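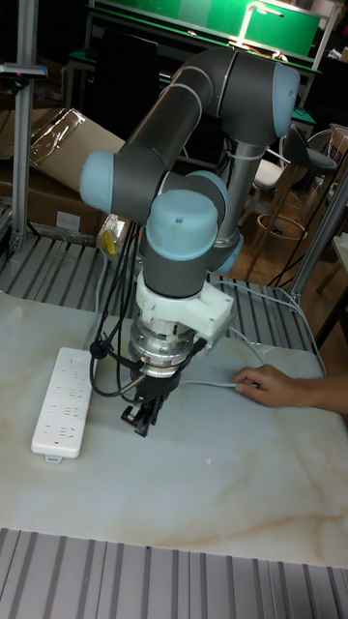

Figure 1. Robot arm with light blue joint caps and a black two-finger gripper pointing toward the tabletop.

4.2 Shift Length and Sleep Among Night Workers

Respondents were drawn from two employers in the Redotitz district, Uswood and Rirel. Of the 277 employees invited, 82 percent returned a complete sleep diary. Each diary covered 16 consecutive days in October and recorded bedtime, waking time and naps. Workers on rotating shifts reported shorter main sleep than those on fixed nights - a pattern also noted by Kassab in his earlier study of bakery staff.

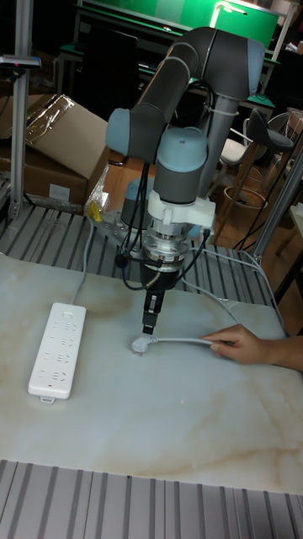 Naps made up part of the difference, but only among respondents who lived without small children. Commuting time had a weaker effect than expected. It was strongest for workers whose shift ended after sunrise, many of whom described traffic and daylight as the main obstacles to falling asleep.

The diaries rely on self-report, and bedtimes were often rounded to the half hour. Nearly 7 percent of entries were filled in a day late. These were kept in the analysis, as removing them did not change the direction of any result.

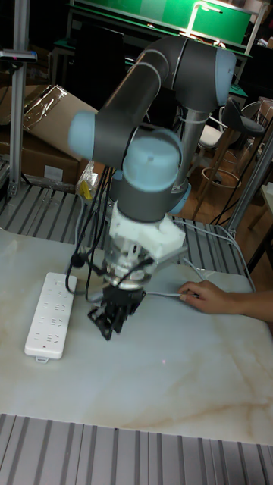 Figure 2. Folded arm and gripper above a white marble-patterned tabletop, with a white power strip to the left of the fingers.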